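Thread Count Is the Wrong Number

Lurkholm Textile Notes
24 March 2025

I replaced two sets of sheets in December and spent more time on the labels than the purchase deserved. Both packets gave a thread count in large type. Neither gave the fabric weight, the yarn size, the weave or the expected shrinkage. My argument is that labels should carry all four, and that thread count should be moved to the fine print or dropped.

Thread count is the number of lengthwise and crosswise yarns in a square inch of cloth. It was a fair measure when most sheeting used single yarns. Once mills began twisting two or more fine plies into each yarn, some sellers started counting the plies. A cloth with 300 yarns to the inch can then be sold as 600 without any change to the loom.

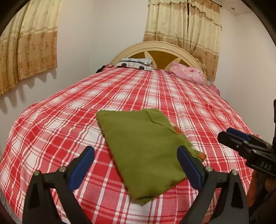 Weight is harder to inflate. Grams per square metre can be checked with a cutter and a kitchen scale, and it tells the buyer something useful about warmth, drying time and how much of a washer drum the set will occupy. The Ginau sheets I bought were labelled 300 thread count and weighed 81 grams per square metre on my scale, which is light for a sheet meant for year-round use. The Gelness set had the lower count and the heavier cloth. It is the one I would buy again.

Shrinkage matters more than either figure. A fitted sheet has to clear the corners of the mattress after the tenth wash, and cotton that has not been pre-shrunk can lose several per cent of its length. On a 298 cm flat sheet, a loss of five per cent is almost 15 cm. That is most of the tuck at the foot. The packet dimension is normally the dimension before washing, and few packets say so.

Colour has the same problem. Yarn-dyed cloth, where the pattern is woven from coloured yarn, shows the colour on both faces. Printed cloth usually has a paler back. The two behave differently as the surface wears, and the label could settle the question in one word. 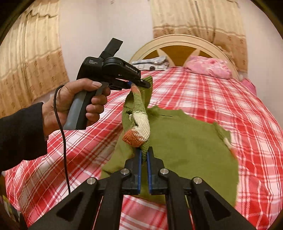
Weerasinghe wrote in after an earlier note on this subject to object that buyers will not read four numbers when they barely read one, and that a thread count at least lets a shopper compare two packets from the same maker. The first part may be true. The second holds only while the maker counts the same way across its range, and the shopper has no means of confirming that in the aisle.

I would also point out that people manage longer labels elsewhere. A tin of paint lists coverage, drying time and recoat time. A tire carries its size, load rating and speed rating on the sidewall - most drivers ignore them until they need them, and then they are there.

The cost to the maker would be small. Weight and shrinkage are ordinary mill tests, and a maker that does not have the results should ask its supplier for them before printing a packet.

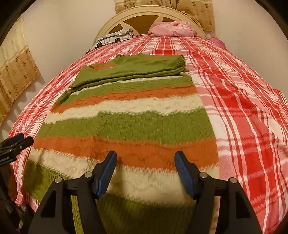

What a Label Should Say

Fibre content, as now. Weave, in one word. Yarn size, with the ply stated. Weight in grams per square metre. Finished dimensions before washing and after five washes at the temperature on the care tag. If thread count appears at all, it should count each plied yarn once, and the label should say that it does.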